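Ritby perception stack – issue log
Ticket: finger segmentation dropping out on left side, gripper width reads wrong
Component: Brullari (mask and width estimator)
Status: open, workaround in place
Opened: 26th December

Right, I'm opening this one properly because I've been muttering about it in the chat for ages and it deserves a home. Short version: Brullari loses the left finger. It draws a lovely mask on the right one, then on the left it either chops the top off the pad or decides that the pad is two things. When it does that, the width estimate jumps, and everything downstream believes it.

The numbers first. I replayed 2,120 frames through the current build and got 300 with a width jump bigger than the filter is meant to allow. The fingers move smoothly, the width plot looks like a hedge. I've kept the replay settings in the Grikport job so anyone can run it again and get the same mess.

My first guess was timing. We changed how Grikport pairs the frames with the pose stream back in August, and I've blamed that change for most things ever since. So I spent a whole morning checking timestamps and they were fine! Slightly annoying, I'd been looking forward to being right.

Second guess was the exposure clamp, as there's often a bright spot on something shiny in the background and I thought the mask might be chasing it. Turned the clamp off, turned it back on, tried it halfway. Same 300 frames, give or take nothing at all.

Then I did what I should have done to begin with and looked at the raw pictures with the overlay switched off.
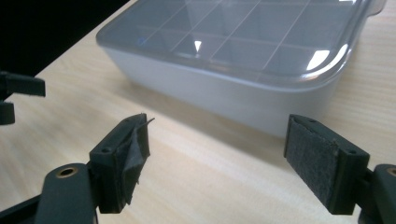
Issue 7

The left pad's felt is torn and there's a flap peeling away at the top corner, with a thin strand sticking out of it. The right one is still flat. Brullari fits a straight-edged block to each pad, and the flap gives it a lighter grey patch and a wobbly edge exactly where it wants a nice clean line. So it shrinks the block, or it keeps the block and calls the flap an object between the fingers (I've had both, sometimes in neighbouring frames).

What I tried after that, in order:

Loosened the edge tolerance from 4 pixels upwards. The left mask came back, but the right one started swallowing bits of shadow off the tabletop. Put it back to 4.

Swapped the pad colour model for the wider grey one. Better on the flap, worse on the lint specks. No change to the width jumps worth mentioning.

Stopped using the pads for width altogether and tracked the brass inserts in the arms. This was the good one. They're small, round and a completely different colour from everything near them, and the detector finds the left one without any fuss. The jumps went away wherever both inserts were in view. The trouble is the right one, which sits so close to the border that only part of it shows, and a circle fit on part of a circle wanders about if you let it.

So I stopped letting it. I fixed the radius from the left insert, and the right centre is now only allowed to slide along the line the linkage would put it on. Where the fit is still poor it falls back to the last good width and raises a flag. It's not pretty code and I'd like someone to read it before it goes anywhere near the main branch – the fallback has no time limit at the moment, which bothers me.

I also went through the frames that were still flagged, to see whether the left pad was the only one at fault.

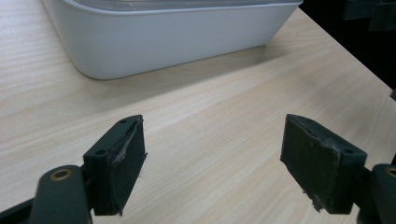 Nnaji: I'd merge the insert tracking but leave the pad masks alone. If you train the mask on torn felt it'll learn torn felt, and then we change the pads and you're back here with a new ticket. Can the fallback give up after 7 frames and mark the width as unknown? The planner copes with unknown, it's the wrong values that it acts on.

Yes, 7 is fine by me, and unknown is much kinder than a stale number. I've added it as a setting in Grikport so we can change it without a rebuild. For the record, the right pad isn't spotless either, there's a little tuft of grey fibre hanging off its lower corner, so I've dropped the bit of my patch that used the right pad as the trusted side.

Left to do: review the linkage constraint, write a test with one insert half hidden, and add a pad check to the start-of-run list. Fresh felt is on order. Leaving this open until the replay has been run again with the new setting.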